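Open day at Ulden: questions and answers

When is it and how long does it last?
The open day is on Wednesday. Demonstrations start at 10.00, 11.30 and 14.00, each lasting 45 minutes, and visitors may stay for more than one. The lab is on the second floor of the Hervieu building.

What will be demonstrated?
The Somum project teaches a two-armed robot to tidy up office supplies. One half of each session shows the robot at work under Tharushi Chowdhury's supervision. The other half shows how the training material is made: a person handles the same sort of objects and every movement is recorded from head height.

Which objects are used?
Ordinary stationery, mostly markers and highlighters in an open white plastic box. Pens are harder than they look. They roll, they lie across one another, and a cap of one colour may sit next to a barrel of another. The box itself is also a task, as it has to be held by both sides and kept fairly level.

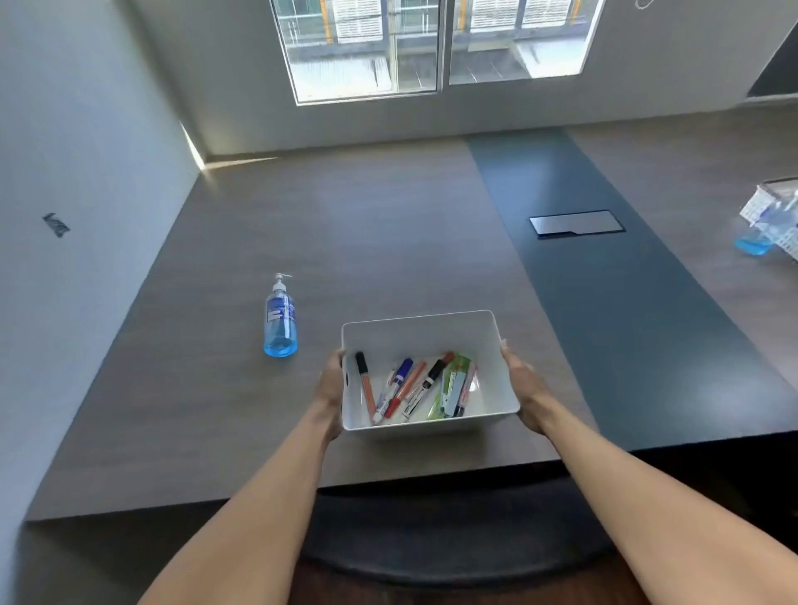 Tasks done at a table and tasks done on the floor are recorded as separate sets. The reach is different, the shoulders sit at another angle, and a policy trained on one does poorly on the other. At present the table set holds 600 episodes and the floor set 227.

Is the robot working by itself?
For the sorting task, yes. For anything involving the stapler it is still operated by hand, and the presenter will say which mode is running.

How often does it fail?
In the last internal test it completed 88 runs out of 100. Most failures were a pen gripped too near the cap. Failed runs are not stopped early during the open day — the arm is left to recover if it can.

Can visitors try the recording task?
Yes, in groups of up to 3. Gilmar Coutinho fits the head camera and explains the order of moves. Pick up one item at a time, pause with the hand open, then go on. For the floor set you will be sitting or kneeling on wooden boards, so wear trousers you can bend in.
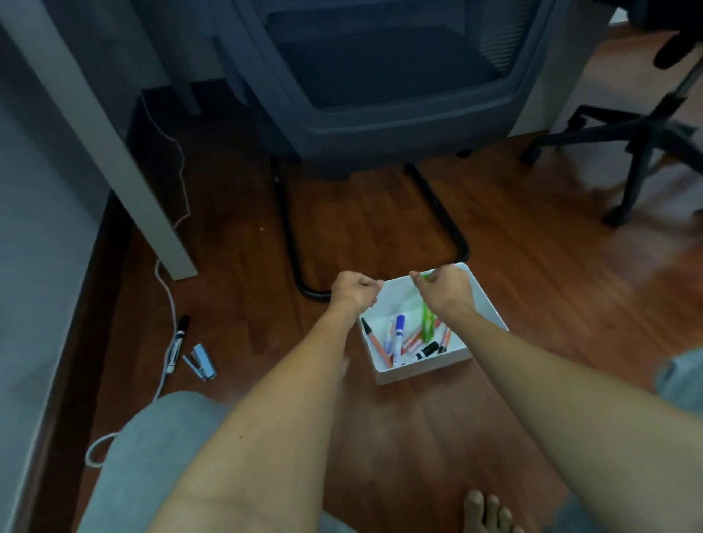
Chaminda Khan wrote after the spring session that the pause was the difficult part: "I kept reaching for the next pen before I had let go of the last one. Could the instructions say how long to wait?" They now do. One second is enough.

Are recordings of visitors kept?
Only with a signed form. Without one, the episode is deleted the same evening.

Is there an age limit?
Visitors under 14 need an adult with them. The marked line around the robot applies to all ages.

Whom do I contact?
Rezaul Cassim handles bookings at the Fellis desk on the ground floor, from 9.00 to 16.00.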